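Publications > Working Papers > Equipment Planning > Section 4

4. Budgeting for consumable parts in hand-held gripper programs

4.1 Scope of the cost review

The purchase price of a gripper is the easiest figure to obtain and the one most often used in grant applications. In the three programs we reviewed (Cestex, Caron and Prumier), the application listed the grippers, the mounting hardware and the computers, and placed everything else under a single line for supplies. None of the three applications gave a replacement schedule for fingers or finger padding. The Prumier application was the only one that named a supplier for spare parts.

We asked each program for its purchase orders, its bench log and the equipment annex of its original application. Cestex and Prumier supplied all three. Caron supplied purchase orders and the annex, but its bench log had been kept on paper for the first part of the program and those pages could not be located. Figures for Caron are therefore drawn from purchase orders alone and probably understate labour.

All sums are in dollars, before tax. The price list used for comparison is the Sodgate list dated 4/6/24. Where a program had bought from another supplier, we used the price it paid and not the list price.

4.2 Household textiles as a planning case

Small garments and linens were chosen as the planning case for this section. Each of the three programs had put cloth handling in its work plan, and each had costed it at the same rate per hour as rigid objects. We think this is a weak assumption. Thin fabric lying on a hard surface has to be pinched close to that surface, so the fingertips are likely to meet the tabletop more often than they would when lifting a cup or a box. Any contact of that kind is borne by the padding first and by the finger body second.

The condition of the inner faces matters more to the budget than the condition of the outer ones. Scuffing on the body of a finger is cosmetic in most cases and does not need a budget line. A change in the gripping face alters friction and may alter the effective opening, and a program that is collecting comparable sessions over several months has to decide in advance when a face is no longer acceptable. Figure 4 shows a pair of fingers over a sock task, with worn patches on the left finger and ragged material on the inner face of the right. 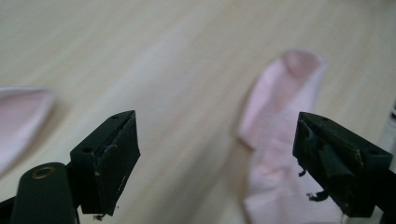
Figure 4. Open gripper fingers and pale pink socks on a wood-grain surface. The covering on the right inner face looks layered and is peeling.

Mireille Deschamps, commenting on a draft of this section, objected that a budget built around the padding would miss the larger expense. In her view the costly item is the hour lost while a unit is off the bench, and a program with one spare gripper per station could let the padding go much longer between changes. She asked that the cost of a spare unit be set beside the cost of scheduled refacing, and Table 6 has been extended to do so.

The comparison does not settle the matter for every program. A spare gripper on the Sodgate list is $1,562, without bracket or cable. A refacing kit is $21 and covers both fingers. At Prumier, where the stations are in one building and a technician is on site, refacing came out well ahead. At Cestex the units were spread over several homes, and a courier trip was needed for each change. Holding spares was the cheaper choice there once the courier invoices had been added in.

4.3 Recommended budget lines

We recommend that applications carry a separate line for finger parts, costed per 100 hours of operation and kept apart from general supplies. Cloth tasks should be listed on their own row. Where a program has no history of its own, the first order should include 3 refacing kits per unit, with the quantity reviewed at the first reporting date. Ordering the kits with the grippers also avoids a second customs entry, a charge that appeared twice in the Caron purchase orders.

Labour should be entered against the same line. Loïc Pruvost keeps the bench log at Prumier and records each change of padding with the unit number, the operator and the time away from the station. A log of this kind takes little effort and gave us the only labour figures in the review that did not have to be estimated. The Cestex log recorded parts but not time.

Annual budgets closed in November at two of the programs, and late orders were charged to the following year. This should be checked before any year-over-year comparison is made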